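Thread: compact umbrellas, drawer storage, and why the foam box stays. 2018-07-17 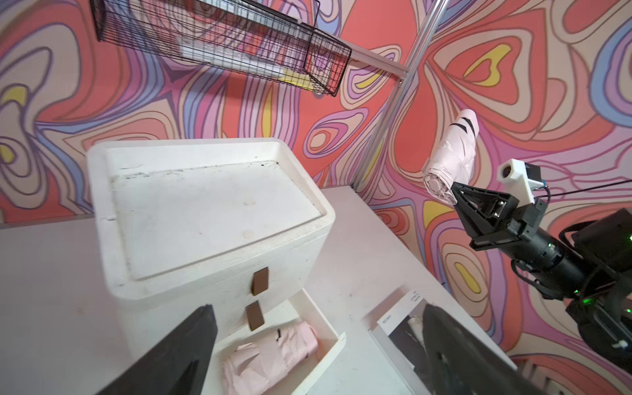 How should a compact umbrella go into a shallow drawer, sleeve on or sleeve off? Sleeve on, laid flat, strap side up. The fabric snags on drawer runners when it is bare, and the strap gives you something to pull.

2/ Drawer height is the limiting dimension. Measure the folded umbrella at its thickest point, normally the handle end, then add 5 mm. If the drawer doesn't have that much clearance, the sleeve bunches against the top when you slide it shut and you end up forcing it.

3/ Pink is a poor color for this. Light pink shows every mark from a bag lining. I bought the color because Guvetti had it on clearance and the dark blue was gone.

4/ On foam boxes. They are light, and they don't scratch a tabletop. The lid scuffs early and picks up gray specks that do not come off with a dry cloth. Damp cloth, drop of dish soap, no scrubbing. Dirt settles along the back inner edge of the lid and needs a cotton swab.

5/ Tabs: the brown ones hold up better than I expected. Pull straight out. Pulling at an angle racks the drawer and it binds halfway.

6/ A wet umbrella does not go in the drawer. Open it, let it dry fully, up to 6 hours in a humid hallway, then fold. Closing it damp gives you a smell that stays in the sleeve longer than in the canopy.

7/ Folding order, for anyone whose sleeve never fits again after the first use: shake out the panels, lay them all in the same direction, wrap tight, close the strap, then sleeve from the tip end down. If it takes effort past the midpoint, one panel is folded under. Start over.

8/ Product boxes. I keep them for one season in case of a return and then flatten them. A carton with the umbrella printed on the face is handy for telling models apart on a shelf. Inside a drawer it only uses up space.

9/ Tried the Borkov hanging organizer last July. Pockets too narrow at the bottom, so the handles stuck out and the whole thing leaned. Went back to drawers after 2 weeks.

10/ The Amar tray with dividers is fine for gloves and small flashlights. For umbrellas the dividers are 3 cm too close together and they don't come out.

11/ Somebody asked about the strap closure. If the hook side has gone fuzzy, pick the lint out with a pin. Replacing the strap means unpicking the seam, and I haven't found one in a matching color.

12/ Still to test: the Siliņa drawer liner. It's sold for cutlery, but the thickness looks right. Will post measurements when it arrives.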